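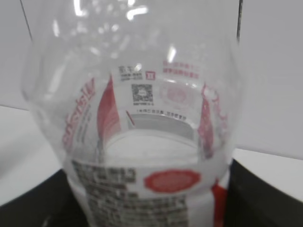 Every seller of blank bottles promises "crystal clarity," and after a few years of stocking them at Declercq I've stopped repeating it. What you want to know is whether clear plastic suits your label. With a wraparound, the back of the print matters as much as the front. Look through the wall and you get the QR code and the red lettering from the far side, bent by the curve, with glare on the shoulder. Some brands like that. If yours doesn't, order a label with an opaque backing, or skip clear altogether.

Indari Clear Bottle, round shoulder
Item no. 1453
Sold empty, 80 per carton
Cartons in stock: 474
Labels and caps sold separately

The maker calls the Indari "premium grade." We couldn't find out what grade that is, so we don't list one. It also claims labels go on "without a wrinkle." Maybe they do on a machine. By hand, Veerle Michiels got a decent result on the straight part of the body and a poor one wherever the label crept up toward the shoulder. Keep it low.

We don't print labels. Prinport does, and their sheet 636 has the template. Ask for a proof on a real bottle before you pay for a full run. A flat PDF won't show what the curve does to small type.

Opened cartons can't be returned.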